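Visit to the Pletska open day, Chiba, 17th July

We got there late because the bus from the station stops at the wrong end of the estate, so I missed the welcome talk and went straight in with the second group. Hinata Onishi took us round. There were 9 of us, mostly from small firms, plus a couple of students who asked better questions than the rest of us.

Pletska works on household jobs, and most of the teaching is done by hand. A person holds a gripper in each hand and does the job at a normal pace, and the recording is used later to train the arm. The arm itself, called Nivis, was in the next room folding tea towels. It dropped one while we watched and picked it up again at the second try.

Onishi said rubbish is harder than crockery, as no two pieces have the same shape and thin plastic sticks to the pads. New people get 2 days of practice before anything they record is kept. I had a go with a pair myself. The squeeze is easy enough, but I kept turning my wrist too far, and my forearms ached after 4 minutes.

The remote control station was less busy. You sit at a desk and steer the arm from there, and there is a small delay that I never got used to. Fedmont had sent someone to ask about prices and didn't get a clear answer.

Lunch was sandwiches in the corridor. The next open day is in September and places have to be booked by email. Wear flat shoes if you want to try the grippers, as you are standing the whole time.

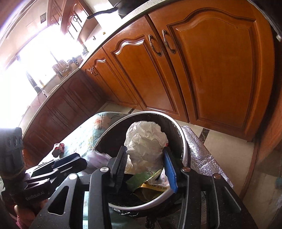
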